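**Weekend help wanted, Drosley market kitchen**

Usia is short on hands again. Need people for prep + counter, October thru the holidays. Shifts start at 7 am, up to 41 hours a week if you want them, fewer is fine. Pay is weekly. Meal each shift, parking out back of the Flandberg lot.

No experience needed for prep. Counter people, some cash handling please. Must be ok standing, ok lifting a full stock pot with a partner, ok with onions. Lots of onions.

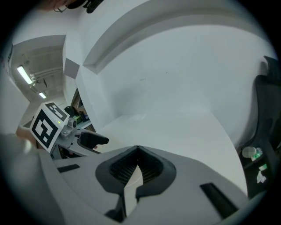
One of last year's crew wrote in to say the early shift goes faster than the late one, and to ask if we'd finally fix the schedule so it goes up before the week starts. Yes. Its going up early now, on the door and by text.

Food handler card needed by your second week, we pay the fee. Closed-toe shoes. Aprons are ours.

To apply: stop by 369 Conneely, side door, before noon. Bring ID and the hours you can realy work. No resume. Ask at the counter for the form, both sides need filling in.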